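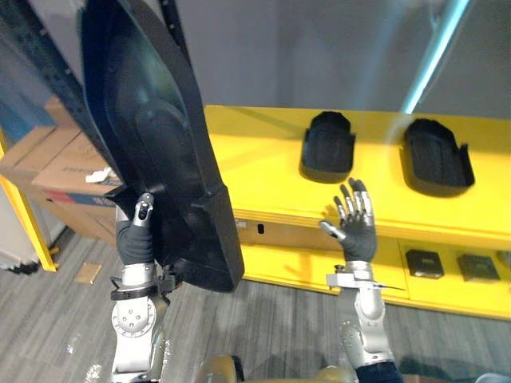 One reader objected in October that load ratings on boltless shelving are useless for comparison, as every manufacturer quotes the evenly distributed figure and hardly any household item is evenly distributed. The objection is fair. It also explains why this review of the Sarkance five-shelf steel unit says less about maximum load than the earlier Turnadar review did, and more about deck stiffness, leveling, and what the unit is like when it holds bulky, light, badly shaped things.

Dec 20, 2018

Sarkance Five-Shelf Boltless Unit: Long-Term Review

Price paid: $99 at Frota, plus delivery
Rated load: 700 pounds per shelf, evenly distributed, on a level floor
Period of use: 10 weeks
Location: unheated attached garage, sealed concrete floor with a slope toward the door

Construction

The Sarkance is a rivet-lock design. Each upright is a folded steel angle with keyhole slots, and each beam carries two rivets at either end that drop into the slots and wedge as the beam is driven down. The uprights come in halves and are joined by a splice plate at mid-height. The decks are particleboard, unfaced on both sides, and rest on the inner lip of the beams. A single center tie runs front to back under each deck.

The steel is powder coated in gray. Coverage was good on the flat faces and thin at the punched edges of the slots, where bare metal was visible on several uprights before assembly. In a dry room this makes no difference. In a garage with a wet car in it, the lower slots should be touched up with paint first. I did the front pair and left the rear pair alone for comparison. The rear pair now has light surface rust at the lowest slots. The front pair has none.

Assembly

No tools are supplied. A rubber mallet is needed, and a scrap of wood helps when seating the lower beams. The instructions are a single folded sheet of line drawings. They are adequate, with one exception: the drawing of the splice plate does not show which way the tabs face. Installed upside down, the plate seats far enough to look correct and leaves a gap between the upright halves. Check the gap before fitting the middle shelf. Taking the plate back out afterward means knocking off two beams.

Seating the rivets took more force than on the Turnadar. That is a consequence of tighter slots, and the assembled frame is stiffer for it. Pushed sideways at the top corner, the empty Sarkance moves noticeably less than the empty Turnadar and does not click as it returns.

Leveling

This is the weakest part of the design. The feet are plain plastic caps pressed onto the ends of the uprights. There is no adjustment. On the garage slope the unit leaned forward enough that a round can set on its side rolled off the front of a shelf. I shimmed the front feet with composite shims, trimmed flush, and anchored the top rear beam to a stud with an angle bracket. The bracket was not included. Sarkance prints a tip-over warning on the carton and again on the instruction sheet, so its omission is hard to understand.

The Gokmont wire unit, which costs more, has threaded feet and took a few turns of a wrench to level in the same spot.

Deck stiffness

With paint cans spread across the whole deck, deflection at the center was too small to matter. With the same cans grouped in the middle, the deck bowed visibly between the beams and the center tie took most of the load. Removed after the full period, that deck has kept a slight permanent set. I have turned it over and put it back.

The reader's point applies here. A deck under a floor jack, a battery, or a box of tile is carrying a concentrated load, and the printed rating does not describe that case. Heavy objects with small footprints should go directly over a tie or on a second layer of board. I did not attempt to verify the rated figure and would not trust a home test that claimed to.

Particleboard also does not tolerate water. A leaking jug of washer fluid raised the surface on the second shelf along the full length of the spill. The swelling has not gone down. A coat of polyurethane before assembly would probably have prevented it. Plywood cut to the same size fits the beams without modification and is the better choice for the bottom two shelves.

Bulky items

Much of what ends up in a garage is large and light: splash shields, wheel-well liners, cooler lids, plastic trim pulled off for a repair and waiting to go back on. These pieces never come near the weight limit. They run out of space first, and they slide.

Shelf spacing on the Sarkance adjusts in small steps, and leaving out one shelf gives a bay tall enough to stand most shaped plastic pieces on edge. On edge is preferable. Thin molded parts left flat under other items can take on a warp, particularly in summer, and a warped part may not line up with its fasteners. The difficulty is that the beams have no raised lip above the deck, so anything stood on edge needs a stop. A strip of one-by-two screwed along the front of the deck works. So does a length of shock cord hooked through the keyhole slots between uprights, and the cord can be moved when the load changes.

The sides are open. The Gokmont offers clip-on side rails at extra cost. The Sarkance catalog lists nothing equivalent.

Comparison

Turnadar: cheaper, looser slots, easier to take apart, more sway. Decks are thinner. Acceptable for a closet or a pantry. I would not use it for tools.

Gokmont: wire decks, threaded feet, better corrosion resistance, no swelling. Small items fall through or tip unless liners are bought separately. It is the easiest of the three to adjust once loaded, because a single shelf can be moved without disturbing its neighbors.

Sarkance: stiffest frame, poorest feet, decks that need sealing. Moving a shelf means emptying it and striking the beams upward from below, which chips the coating at the slot.

Recommendation

Buy the Sarkance for a flat, dry floor and loads that stay where they are put. Budget for a wall bracket and a can of sealer. On a sloped or damp floor the Gokmont is worth the difference in price. Frota lists replacement decks for the Sarkance separately, but they were out of stock each time I looked, and two local lumber counters cut plywood to the same size for less.

Correction: the first version of this page said the splice plates were aluminum. They are steel.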